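Relabeling by phase instead of by task

Most of August went into a question I had been putting off: does it help a cloning policy to know which phase of a task it is in, when the phase labels are cheap and a bit wrong? Short answer, yes for cloth and barely for cutlery. Longer answer follows.

The baseline is the policy from my last post, trained on 132 teleoperated episodes of tabletop tidying. Two arms, one wrist camera per arm, one fixed camera over the table. Each episode is split by hand into reach, close, carry and release. I did the splitting in Gerance, our internal labeling tool, which has improved to the point where I no longer keep a spreadsheet next to it. Labeling took 6 evenings. Ihor Derkach relabeled a subset without seeing mine, and we disagreed mainly on where reach ends and close begins. On rigid objects the gap was a few frames. On cloth it could be most of a second.

That disagreement turned out to matter. A hard one-hot phase label teaches the network a boundary that isn't there. Replacing it with a soft label, ramped linearly between the two annotators' boundaries, removed the hesitation I was seeing just before contact. The arm used to stop over the fabric and twitch. With soft labels it mostly commits.

Evaluation was 130 rollouts, split evenly between baseline and soft phase labels, with objects rearranged before each one. A rollout counts as a success if the target object is lifted and released inside the goal region with no human touch. I used the patterned tablecloth throughout, as the plain mat made segmentation too easy and I wanted the wrist view to have some clutter in it.

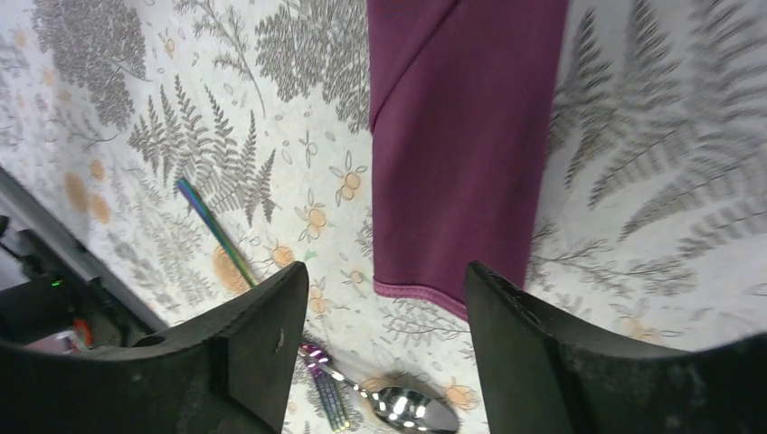
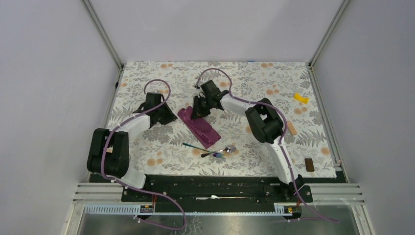

Wrist view first, then the fixed camera. The purple-burgundy cloth is in both.

Latrice Pennington wrote back after reading a draft that the soft labels might be doing nothing more than smoothing the loss, and that I should run a control with the ramps placed at random times before claiming anything about phases. She also asked whether the gain survives if the wrist cameras are dropped, as the fixed view alone gives very little information on when a fingertip meets fabric.

Both fair. I ran the random-ramp control on the cloth task only. It lands close to the baseline, so placement of the ramp does carry the effect. The second question I can't answer yet. Training without wrist input needs a different crop on the fixed camera and I haven't settled on one.

Remaining problems, in the order they annoy me:

Thin shiny utensils. The policy closes early on spoon handles and pushes them along the table. Phase labels don't touch this. I suspect the highlights, but have no ablation to support that.

Left/right handoff. With both arms active, the phase of one arm leaks into the other through the shared encoder. Separate phase heads helped a little. Separate encoders helped more and doubled the training time.

Seeds. The main comparison uses 7 seeds for training but only the best checkpoint of each for rollouts. Checkpoint selection was done on validation loss, which correlates poorly with success on cloth.

Config files and the boundary annotations are in the Kanska repository under the phase branch. The merge script expects both annotators' files to be present and fails silently if one is missing, so check the episode count after running it.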